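4.2 What the wrist view leaves out

The usual argument for wrist cameras in demonstration gathering is that the camera goes wherever the hand goes, so whatever matters to the grasp will be in view when it matters. We started the Clerstead collection believing a version of this and are now less sure. The claim is repeated in a good deal of work that reports only success rates, and a success rate says little about what the policy was able to see.

Our operators recorded 40 demonstrations for each of 6 tabletop tasks, using the same arm and the same wrist mount throughout. Operators worked from a direct line of sight to the table and did not look at the wrist stream while moving the arm. We think this detail deserves more attention than it gets. A person standing beside the table can see the object, the fingers and the table edge together. The learner gets none of that. It is asked to copy a decision made from one set of evidence while being shown another, and we know of no reason to expect the two to agree in the last few centimeters of an approach.

We therefore went back over the recordings before training anything. Two reviewers marked each clip for whether the target could be made out at the moment the operator began to close the fingers. They worked separately and settled disagreements by watching the clip again together. We report this as a judgment by people who knew the tasks well, and it probably flatters the data. A reviewer who has seen the whole clip will tend to find the object even where very little of it shows.

Three difficulties came up often enough to name. The gripper itself hides a large share of the view, and the hidden share is the part nearest the contact point. Fast wrist motion smears the background while leaving the fingers fairly sharp, so the clearest thing in many samples is the robot's own hardware. Finally, objects that have nothing to do with the task drift in at the margins and are recorded with the same weight as the target. Figure 3 has something of all three. The housing and finger are easy to read, and the wood grain is blurred. The blue object lies partly behind the finger, and a small metallic item sits near the right-hand side.

It would be easy to throw out samples like this one, and the Nuselden protocol does so with an automatic blur threshold. We did not follow it. A filter of that kind removes the moments when the arm moves quickly, and those moments are part of the skill being taught. It also leaves the harder question alone, namely whether a sharp sample with a hidden target is any more useful than a blurred one. Our reviewers were divided on this, and so are the authors.
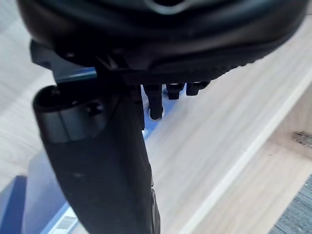

Figure 3. Wrist-camera view with the gripper housing across the top and one finger at left, over a light wooden surface. Part of a blue object is visible behind the finger.

A second camera is the obvious remedy. We added a fixed side view for the last 2 tasks and kept the wrist stream unchanged. The side view helps a human reader make sense of a clip, but that is weak evidence that it helps a policy, and we would ask for caution before either stream is credited with the results in Section 5. The Tôn baseline was trained on wrist images alone, and we keep it in the comparison for that reason. All clips, including those our reviewers marked as unreadable, are kept in the training set unless a table states otherwise.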